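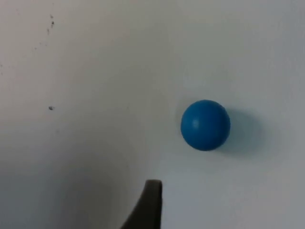

Stock counting in small shops: speaker notes
Talk to the Whitfield retail group, September. Slot: 15 minutes plus questions.

1. Opening
Introduce self and Nandi Moodley, who ran the counts at Posonon. Say at the start that the talk covers shops with fewer than 2000 lines. Larger shops need a different method.

2. The problem
The yearly count is done in one night by tired staff. Errors are found months later, when the cause can't be traced. Posonon closed for a full day each year and still carried wrong figures into the next one.

3. Rolling counts
Split the stock into sections. Count one section each morning before opening. Fast-selling lines come up every 2 weeks, slow ones twice a year. Record the difference even when it is nil – a blank cell and a zero are not the same thing. 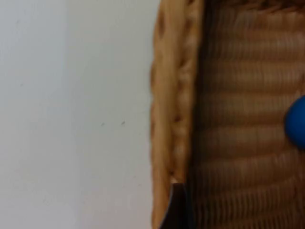
Woven basket against a plain wall.

4. Units
Pause here. Most differences at Posonon were unit errors. Goods bought by the box were counted singly, or the other way round. Fix the unit on the shelf label and on the count sheet, with the same wording on both. Samira Khoury has the label layout if anyone asks.

5. Choosing sections
Follow the shelving, left to right. Do not sort by supplier. Goods in the stockroom get their own section and are never added to the shop floor figure by hand.

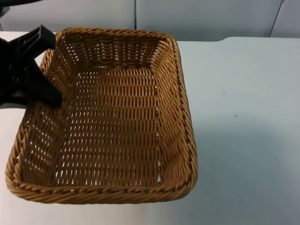
6. Software
Keep short. Rellari and Flavico both export to a spreadsheet. Either will do. Test the import with 1000 lines before the first live count, and keep the old file.

7. Questions
Likely: theft, returns, part-used packs. Part-used packs are written off when opened. For returns, go back to section 4.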